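Flirkside gallery opens vote on what hangs in its front room

Apr 11, 2026

Residents of Flirkside will choose what goes on the walls of the Duman Gallery's front room this winter, after the gallery dropped its selection panel for a public ballot.

Any adult living in the district can enter one work in any medium. Entries will be shown together for two weeks, unlabelled, and visitors will mark a paper slip for the ones they want to see stay. The 8 works with the most votes will hang for the season. 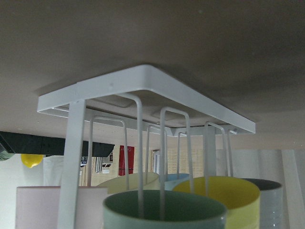

A white mug rack fitted to the underside of a shelf.

Gallery manager Taner Uysal said the old panel had been drawing complaints for years, mostly from people who worked in textiles and ceramics.

"We had a quilter knocked back in February who was told her piece was craft," he said. "She asked me what the difference was and I didn't have a good answer for her."

The front room was last rehung by the panel, with paintings from the Dullis collection. Those works will go into storage until spring. 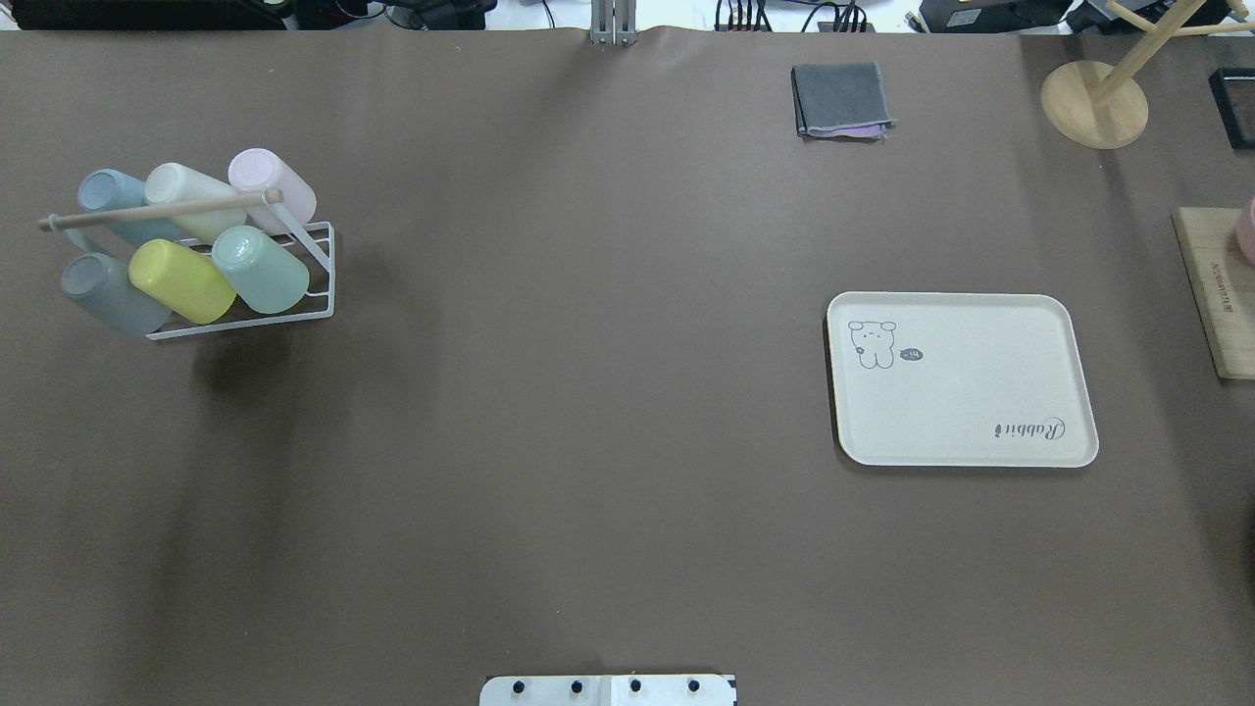 Entry is free, and the gallery has capped numbers at 200. Each artist must be able to deliver the work in person and collect it afterwards. Anything too large for the side door - it is a narrow one - will be turned away.

Not everyone is pleased. Plinadeo, the artists' co-operative that held a seat on the panel, has said a popular vote will favour landscapes and pets. It has asked for a quarter of the wall space to be kept for invited work.
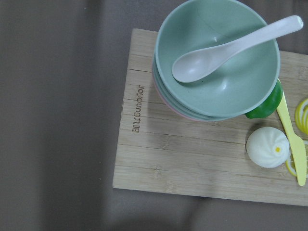 Uysal said he had read the letter and would reply to it, but the rules for this year were settled. The gallery will look at them again once the season is over.

Entry forms are at the front desk and at the Flirkside library.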